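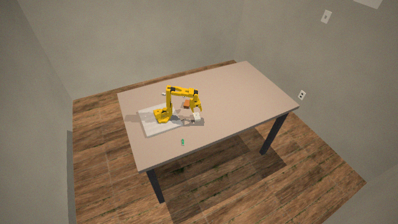
**How long should a painted tabletop dry before you put things on it?**

Give it five days before anything heavier than a coffee cup goes on it, and a full month before you scrub it or leave a plant pot sitting in one spot. The can will tell you the paint is dry in an hour or two, and so it is, to a fingertip, but the layers underneath stay soft for a good while longer.

I get that question more than any other whenever I talk about painting tables, so I've put it first. What follows is the way I do it at home, start to finish, on an ordinary wooden table that has seen some meals and some homework. I've painted quite a few by now (my sister's kitchen table twice, and the second time was entirely my fault), and I've settled into a routine that gives a smooth, hard, matte top without a sprayer or a workshop.

## What I use

- A water-based enamel meant for furniture or cabinets, matte or satin
- Bonding primer
- Sandpaper in 120, 220 and 320, plus one 3000 foam pad for the very end
- A 4-inch foam roller with a spare sleeve, and a small angled brush
- Dish soap, a bucket, a few old T-shirts
- Wood filler and a plastic putty knife
- A tack cloth or a barely damp microfiber

My last table was done in Rathore enamel, color 559, a soft clay sort of shade that looked alarmingly like a bandage on the first coat and then turned lovely on the second. The brush was a Sinda angled one that I've had for years. Please don't feel you need to match either. If the paint says it's for trim, doors or cabinets, and it isn't plain wall paint, you're in good shape. Wall paint stays a little gummy on a table, and your elbows will find that out in August.

## Wash first, sand second

I know how tempting it is to go straight for the sandpaper. But if there's grease or old polish on the top, sanding pushes it down into the scratches, and then the primer pulls away in little craters that look like fish eyes. So wash the whole thing with warm soapy water, rinse with a clean rag, and rinse again. Pay attention to the edge where people rest their wrists — that strip is always the dirtiest part of any table. Let it dry overnight.

Next, fill the dents. Press the filler in a touch proud of the surface and leave it alone until it has gone pale all over. Deep gouges want two rounds.

Sand with 120 until the old shine is gone. You don't have to reach bare wood unless the old finish is flaking, in which case keep going until you hit an edge that won't lift under your fingernail. Follow with 220, lightly, with the grain. Round the sharp edges over just a hair while you're there. Paint likes to creep away from a crisp corner, and that's where it will chip first.

A word about old tables: if yours might have been painted before 1978, test it for lead before you sand anything. The swab kits are cheap and the test is quick.

## Priming

Stir the primer (don't shake it, you'll be chasing bubbles all afternoon) and brush a thin band around the edges. Then roll the top in long passes, working from one end to the other, with each pass lapping over the last by a third or so. It will look streaky and a bit sad. Leave it be.

If brown or yellow stains come up through the primer as it dries, that's tannin from the wood, or somebody's long-ago tea. A second coat of a stain-blocking primer usually takes care of it. I ignored this once on an oak top and had a ghostly ring by the end of May, right through two coats of a very nice cream.

When the primer is dry, go over it with 320, so gently you're hardly leaning on it. You should get a fine white powder. If the paper gums up and rolls the primer into crumbs, come back tomorrow.

## Rolling the color

Pour a little paint into a tray and wet the foam sleeve evenly. Then roll off the extra until it stops dripping. Do the edges with the brush, the top with the roller, and finish each section with one very light pass in the same direction, holding the roller nearly still in your hand and letting its own weight do the work. My first few tables all had a washboard texture, and it came from pressing too hard.

Once you've gone over a section, walk away from it. You will spot a speck, and you will want to fix it, and the fix will be much bigger than the speck. Let it dry and sand it out before the next coat. I keep a kettle in the next room for exactly this moment.

Two coats are enough for most mid-tones. Whites, yellows and bright reds can take up to 4, and I'd plan on that when you're buying the paint. Wait as long between coats as the can says, then add a bit if it's muggy out. Sand with the 320 and wipe down in between.

## Do you need a topcoat?

On a dining table or a desk, I'd say so. I use two thin coats of Podov clear matte, water-based, rolled on the same way. Oil-based varnish is tough stuff, but it yellows, and on a pale pink or gray you'll see it within a year.

Stir the clear coat slowly and often. The flattening powder sinks to the bottom of the can, and if you don't bring it back up you'll get one glossy half and one chalky half.

After the five days are up, take the 3000 pad, dampen it, and rub the top in light circles for a couple of minutes. It knocks off those little dust nibs and leaves a surface that feels a bit like an eggshell. My favorite part of the whole job!

## A few things that go wrong

**The paint dried with tiny bubbles.** Usually the roller was moving too fast, or the room was too hot. Sand them flat and do another coat at a slower pace.

**Books or placemats are sticking.** It hasn't hardened yet. Lift them off, open a window, and give it another week or two. A cool basement can double the wait.

**It chipped on a corner.** Feather the chip with 320, dab on a little primer with a cotton swab, then the color, then the clear. Small repairs hide very well on matte paint.

**The legs don't match the top.** Mine rarely do. I like a dark charcoal or a near-black under a lighter top, and it hides shoe scuffs from the people who swing their feet. The folks at Zidham Hardware will mix a sample jar, and one jar covers four ordinary legs with enough left over for touch-ups. Write the color number on the lid with a marker before you put it away.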